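What is an archive?

Think of a box under your bed where you keep old birthday cards, school drawings and a ticket from the cinema. You keep them because they tell something about you. An archive is like this box, but much bigger, and many people may come and look inside.

In the town of Mokcombe there is an archive for a man who made films. His name was Fergus Strachan. When he died, his family gave all his papers to the Plorley Library. There were 72 boxes! Inside were letters, notebooks, photographs, and even a shopping list with a drawing of a horse on the back.

Who puts it in order?

The person who works in an archive is called an archivist. First the archivist looks at how the papers were lying in the box. This order can be a clue. If a letter was put inside a notebook, maybe Strachan was reading the letter when he wrote his notes. So the archivist writes down where each thing was found before moving it.

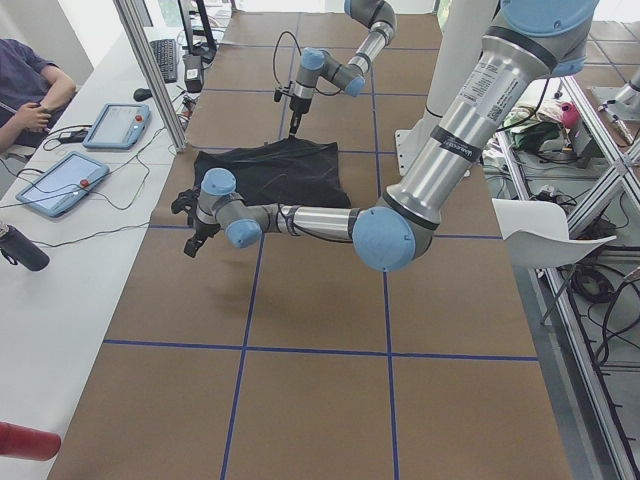

After this, every paper gets a number, written very softly with a pencil. A pen is not allowed, because ink cannot be rubbed out. Then the paper goes into a folder made of special card, which has no acid in it. Acid is what makes old newspapers go yellow and break.

What can we learn from it?

Strachan's best known film is called Rama. It is 2 hours long, but for this film he kept more than 700 pages. In the first pages the story has a sad ending. Later he wrote to his friend Cruickshank, who made the music, and asked him what he thought. Cruickshank answered with 4 words: "Let the boy return." In the next pages the ending is happy. Without the letter we would not know why it changed.

Can children visit?

Yes, but you must come with an adult and ask some days before. The reading room is open on Monday afternoon. You must wash and dry your hands, and leave your bag and your drink outside. You can bring a pencil and paper.

Try it at home

Take a shoe box and put in it things from this month. Write on each one, with pencil, what it is and when you got it. For photographs, write the names of the people on a small paper and keep it together with the photograph.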